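Lennox Technical Program – Household Electrical Practice
Unit 4: Power strips, plug adapters and cord layout
Notes prepared by Simin Pakzad

4.1 Load on a shared strip
All outlets on a strip draw through one supply cord. The limit printed on the housing applies to the total, so the loads are added before anything is connected. USB ports count toward the total.

Worked case: a lamp at 14 W and a monitor at 73 W give 87 W. At 120 V the current is 0.73 A.

4.2 Adapters
A shape adapter changes the pin pattern only. It does not change voltage. Check the input range on the device label first. Cube adapters add outlets and add nothing to the rating of the strip. Do not stack one adapter on another.

4.3 Position and cords
Lay strips flat, with the outlets facing up. A wide adapter may cover the next outlet – plan the order before plugging in. Leave slack at both ends of a cord. Coiled cord sheds heat poorly and should be opened out under heavy load. Grip the plug body, never the cord.

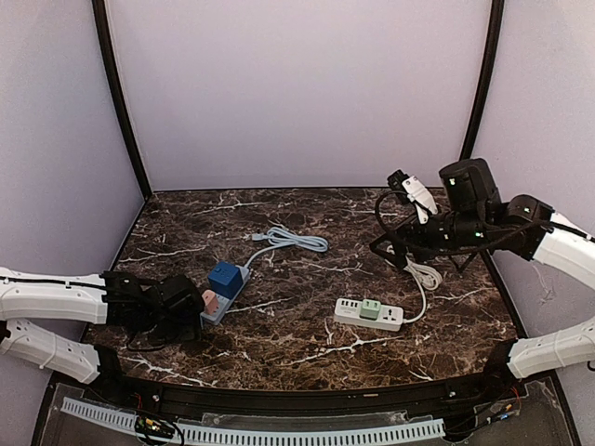

Fig. 2. Gray strip with cube-shaped and pink adapters; white strip with USB ports, mint-green adapter and universal socket.

Exercise
Sketch both strips in Fig. 2 and label each adapter. State which labels you would read before connecting a load. Bring the sketch to the Prastden lab session.

Reading for next unit: Extension cords, wire gauge and length.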